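Chapter 7

Evaluating a Household Manipulation Kit

After working through this chapter, you should be able to:

read a kit's data sheet and separate what is measured from what is claimed
tell a task success figure from a step success figure
plan a short evaluation of a door or cabinet task in simulation
write up a result so that another group can repeat it

7.1 What is being sold

The earlier chapters treated the arm, the gripper and the controller as separate subjects. Buyers rarely meet them that way. A small firm or a university lab that wants a robot to work in a home usually buys a kit, meaning a bundle of models, software and support sold under one name. This chapter follows one such product, the Grarnuria Door and Cabinet Kit, through a review of the kind you may be asked to write in your first job.

The kit is sold by Pluneo and comes in two editions. The simulation edition contains a robot model, a set of home interiors, a task library and a license for one workstation. The full edition adds the gripper hardware and a support contract. We deal only with the simulation edition, version 3, as it stood on 2026-02-02.

The task library lists 1260 task variants. A variant is one task in one interior with one starting position, so the number of different tasks is much smaller. Readers of data sheets should get used to asking this question early. A large count of variants is useful for training, but it says little about how many kinds of work the robot can do. 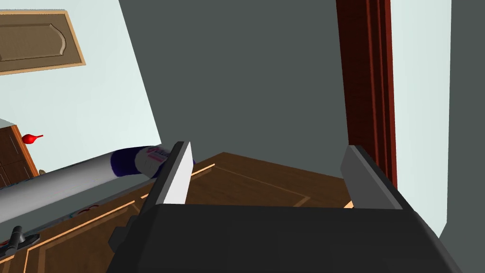 Gripper opening is the first item on the Grarnuria data sheet, and it deserves a careful reading. The sheet gives the distance between the finger pads when fully open, but it does not say how much of that distance is usable once the fingers are near other things. In the house used for our review, the open fingers looked down on a wooden surface with a long white cylinder lying across it, the near end almost at one pad. A planner that treats the gap as free space and ignores the outside of the fingers can bump such an object while moving toward something else. When you test a gripper, record the clearance outside the fingers as well as the opening between them.

7.2 The claim and the test

Pluneo states that the supplied controller opens hinged doors with a success rate of 90 percent. To use that number you need to know three things: what counted as success, how many attempts were made, and whether attempts that ended in a software fault were left out. The data sheet answers the first only. A door counts as open when it has turned far enough for the robot base to pass.

The Nindarura test plan, which we use in the rest of the book, splits a door task into four steps:

Approach. The base stops at a position from which the handle can be reached.
Contact. The fingers close on the handle.
Release. The latch is worked and the door begins to move.
Swing. The door is moved to the required angle without hitting the robot.

Each step is scored on its own. A controller that fails mostly at contact needs different work from one that fails mostly at swing, and a single success rate hides the difference.
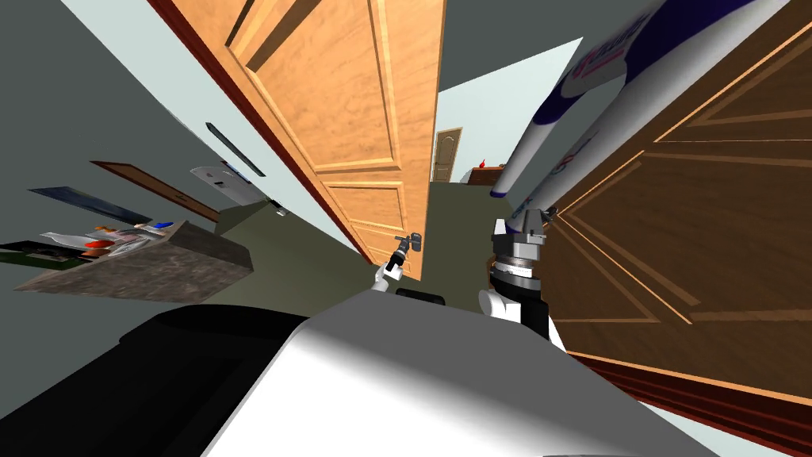
Swing is the step that reviewers tend to score too kindly. The arm holds the door and the base has to move at the same time, often in a space not much wider than the robot. If the base moves late, the door edge comes toward the body. If it moves early, the fingers are dragged off the handle. Score the step as failed if any part of the door touches the robot, even when the door ends up open. The kit has a contact log for this purpose. It is switched off by default, and you will find the setting under Recording in the project menu.

Run each variant at least 2 times with the same starting position before you change anything. If the results differ, find out why. The usual cause is a random seed that has not been fixed.

7.3 Cabinets

Cabinet doors look like an easier version of the same problem — smaller, lighter and with no latch in most cases. They bring their own trouble. Handles may be mounted high or low, and the robot often has to work at the limit of its reach.
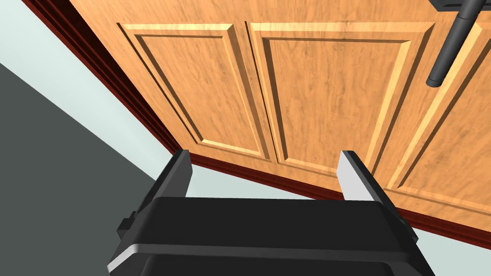

The kit's cabinet tasks use the same four steps, with release scored as the moment the door leaves its closed position. Two settings matter here. The first is handle friction, which is set high in the supplied interiors and should be lowered for at least part of your test. The second is the grasp tolerance, the distance by which the fingers may miss the center of the handle and still be credited with contact. Report both values with your results.

The Mühlbauer cabinet set, sold separately, adds more handle shapes and works with version 3 without conversion. We did not need it for the exercises in this chapter, though it is used in the project at the end of Part Two.

Section 7.4 begins the review itself with installation and licensing. Before reading on, write down which of the four steps you expect to fail most often, and keep the note for comparison with the score sheet in Section 7.6.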